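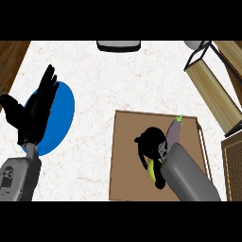
Wotano asked at the last check-in why we still haven't ordered the second pair of hands, and whether the money line is going to sit there until it has to be handed back. Fair question! The short version is that I'd like to hold off until the kitchen tasks in simulation tell us which hands we really want, and I think we're close.

Projects > Bråten > Progress reports > April
April
Posted by the equipment lead, Bråten

So, where things stand. The two-armed setup in the simulated kitchen now has its produce task, with the eggplant and the banana in a tray and a blue plate on the same counter, and we've logged 967 runs of it with the multi-fingered model from Suneck. I wanted 1,000 before writing this up, but the license server went down one afternoon and I gave up waiting (the rest will be in the next report). Of those runs, 263 ended with a dropped or badly held item, mostly the banana. That's higher than I hoped. It's also a lot cheaper to find out now than after we've paid for hardware.

On the buying side I have two quotes. Suneck's covers the hands and the wrist adapters, with spare fingers priced separately, and I've asked them to put it all on one sheet so I can compare. Stedier's is for a simpler gripper, and it includes a service contract we may not need in the first year. Both quotes are good for 30 days.

What I'm asking for is permission to move the training line into spares. We've barely touched it, and fingers are what we'd be replacing most. The arms themselves stay as budgeted, same with the mounting bench. Shipping I've left alone until somebody gives me a real number.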